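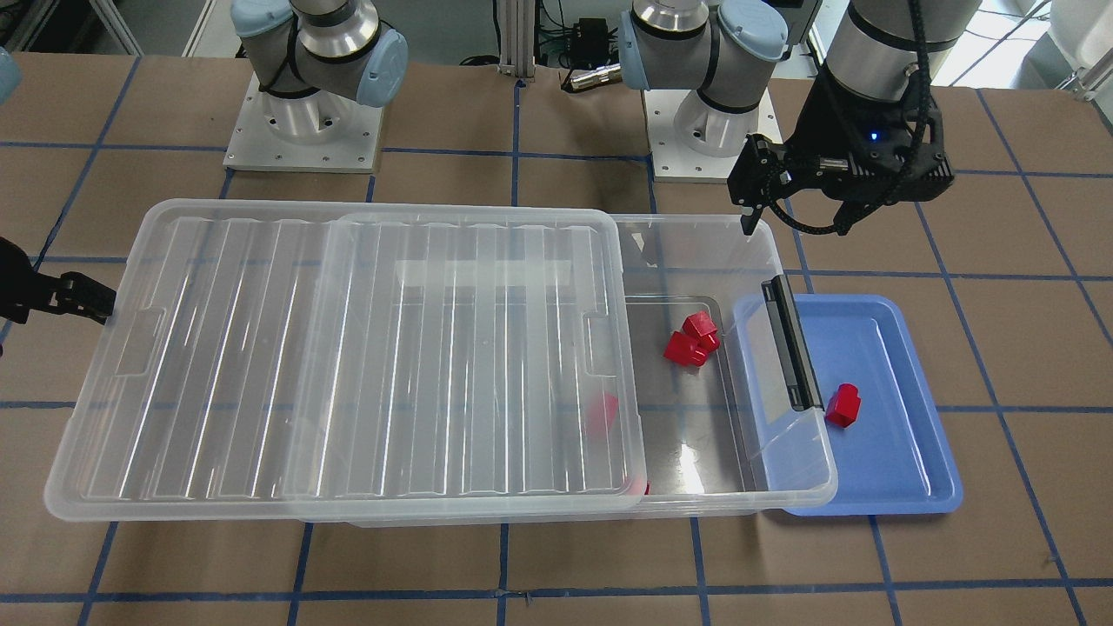

Janvier, cahier de manipulation, poste à deux bras. Je continue l'essai sur la coordination pour les tâches avec couvercle, commencé avec Sieglinde Kettler à Birnau. La question reste la même : est-ce que la politique apprise (nom interne Melitz) comprend que le couvercle limite l'accès, ou bien est-ce qu'elle répète seulement la trajectoire des démonstrations ? Pour cela je regarde surtout les états intermédiaires, quand le couvercle est décalé vers la gauche, que la partie droite du bac est ouverte et qu'un bloc rouge est dans le plateau bleu, tandis que d'autres sont encore dans le bac. Le cas intéressant est le bloc qui reste sous le couvercle, visible seulement à travers le plastique. Il a une couleur plus faible, et je soupçonne que le détecteur le perd.

Données : 521 démonstrations, les mêmes que pour la version précédente. J'ai changé un seul paramètre, la longueur des séquences d'actions, qui passe de 4 à 8 pas. Le reste de la configuration est dans le dossier Prustomari, je ne le recopie pas.

Résultat de l'après-midi : pour les blocs en zone ouverte, environ 95 % de saisies réussies au premier essai. C'est mieux que je pensais. Pour les blocs sous le couvercle, je ne donne pas encore de chiffre, car j'ai modifié l'éclairage au milieu de la série et les essais ne sont pas comparables. À refaire proprement.

Observation : avec les séquences longues, le bras gauche hésite moins au-dessus du bord du bac, mais il corrige aussi plus tard quand le couvercle glisse un peu. Deux fois la pince a touché le bord, sans dommage. J'ai arrêté la deuxième fois à la main, par prudence.

Sieglinde propose de masquer les reflets du plastique avec un filtre polarisant. Moi je préfère d'abord réentraîner le détecteur avec des vues à travers le couvercle, il y en a trop peu dans le jeu actuel. On va comparer les deux, en gardant les nervures du couvercle dans le même sens.

À faire : noter la position du couvercle avant chaque essai, sauvegarder les journaux sous le nom Cha, vérifier le calibrage de la pince droite.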